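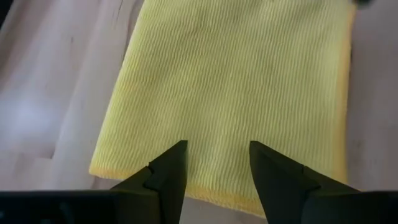 Cleltodstead firm asks offices to wipe their own tables

CLELTODSTEAD, August. Ronstead, the office care company, today launches Carkero, a yellow microfiber cloth with a ribbed face and a hemmed edge. It is sold in packs of 28 and does one job. The company considered giving it an app and then went to lunch.

Carkero follows a survey of 127 office managers, most of whom believed their desks were cleaned nightly by somebody. Two could say who.

"We have spent years selling sprays to people who already own sprays," said Marion Tennant, head of products at Ronstead. "They were using paper towels and, in one case, a scarf."

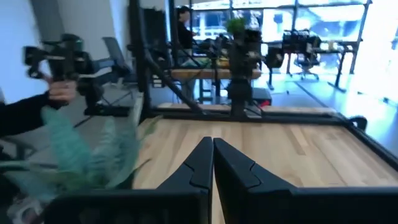
Ronstead recommends folding the cloth twice and working along the grain, then going over the edges. Pale wood shows every ring left by a mug, and a tabletop bordered in black metal gives crumbs a line to gather along. Leafy plants kept beside a table should be moved before wiping and, with luck, watered.

Carkero is stocked by Prasertsri from Sunday. Trade samples are available from the Ronstead press desk, which is wiped daily.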